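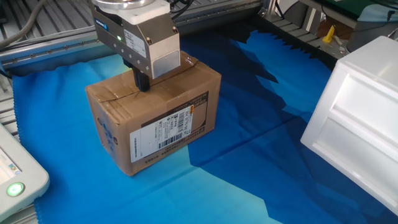
Closing the fingers on the top of a taped carton. Go down slowly for this one.

Workshop Tips: Teaching a Robot Arm to Handle a Cardboard Box

These tips are for anyone with a small arm in the shop who has to show it a job by hand, either by pushing the arm around in freedrive or by steering it from a remote. They were put together at the Merrick shop and last revised 9 April 2024. Boxes are the subject this time. They look easy, and they eat up more practice runs than anything else we teach.

Before you start

Fasten down whatever the box will sit on. A tablecloth or a piece of fabric is fine as a work surface and keeps cartons from skating across bare metal, but it will creep toward you over a long session. Clip it at the back edge and pull it flat between runs. Binder clips from an office store hold well enough.

Put the teach pendant where you can reach the stop button without looking. Practice reaching for it a few times with the arm powered off.

Set the speed low. We use 5 percent for the first pass on any new object and raise it only after the whole motion has gone through clean.

Pick one box and stay with it for the first set. Used cartons are all a little different in how the flaps sit, and you want to learn the motion before you learn the boxes. Write a number on the bottom with a marker so you can find the same one again next week.
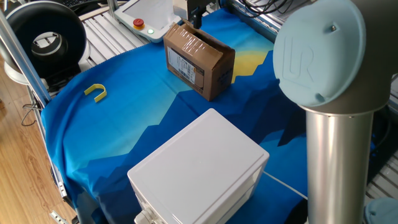 Approach from straight above and stop short. Leave a gap you can see, check that the fingers line up with the flap you want, and then come down the rest of the way. If you are steering from a remote, take your hand off the stick at this point. A half-second pause does no harm to the recording and gives you a clean place to cut it later.

Don't chase a bad approach. If the fingers are off to one side, go back up, move over and come down again. Small sideways corrections made at flap height catch on the cardboard, and the arm will learn those too if you keep the run.

Tape

Shiny packing tape causes two kinds of trouble. It is slick under a rubber fingertip, and it throws back light that can confuse a camera. Rub the fingertips with a damp cloth and let them dry before a session. If there is glare, move the lamp before you touch any camera settings. Paper tape is easier on both counts, if you have a choice of what to seal the box with.

Loose tape ends should be pressed down or cut off. A tail of tape that sticks to a finger will follow it to the next grasp.

Hand guiding or remote?

Hand guiding is quicker to learn. You can feel the arm, and most people can teach a simple lift in an afternoon. The drawback is that your own arms are in the camera view, and you tend to pull the wrist slightly off vertical without noticing.

Remote control is slower at first. We started on the Fandeo controller and later changed to the Skudo, which has a lighter trigger. Either one will do the job. Plan on roughly 200 throwaway runs before a new operator is steady enough to keep the recordings. Lộc Lương keeps a paper tally taped beside the keyboard and throws out every run made in the first ten minutes after lunch.

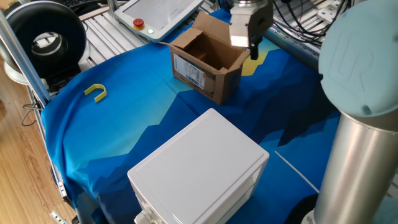
Workshop Tips, No. 133

Opening flaps

Teach each flap as its own short job. One long recording of all the flaps is hard to repair when only the last one is bad.

Bring the finger down beside the flap, then push outward with the side of the finger. Poking at the flap from above creases it. Once a flap has been folded back a few dozen times it goes limp and stays wherever you leave it, so keep a stack of fresh boxes and swap them in on a regular count. Mix old and new. An arm taught only on limp flaps will stall on a stiff one.

Stay out of the hollow of the box until you have taught a safe way back up. Do the retreat first and the reach second.

If the box slides when you push, put weight in it. A bag of rice or a couple of old paint cans will hold a small carton. Leave the weight out for lifting runs, and note on the tally sheet which is which.

Cables

Tie the gripper cables along the arm with hook-and-loop straps, and leave enough slack for the wrist to turn both ways. Turn it through its full range by hand once before recording. Any cord that crosses the table should be taped down, or moved to the side where the arm doesn't travel.

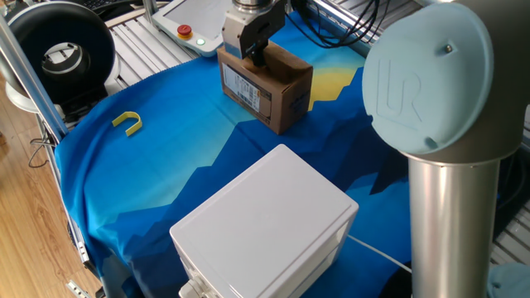 Clutter is worth teaching with, once the plain version works. Start with a bare table apart from the box, get a good set of runs, and then add things one at a time. Put something small off to the side, like the yellow U-shaped piece on the left of the cloth, and something taller near the front, like the white enclosure. Leave the box alone while you do it. Later you can shift the small piece or turn it between runs so the arm doesn't come to depend on where it lies. The tall item matters more for the path, and you should always raise the box above it before moving sideways, even when there looks to be room.

Grasping by the top is all right for a light box. For anything heavy, use a wider gripper or suction.

Keeping the runs

Save every run with the box number and the operator's initials. Sort them the same day. We use three folders: keep, throw out, and look again. The last one should be empty by the end of the week.

For storage, a full set for us is 3,000 runs. Copy the keepers to a second drive before you clear the first. The Cundix logger will overwrite old files without asking if the disk fills up, and we lost most of February that way.

Wipe the fingertips, park the arm high, and fold the cloth with the printed side in.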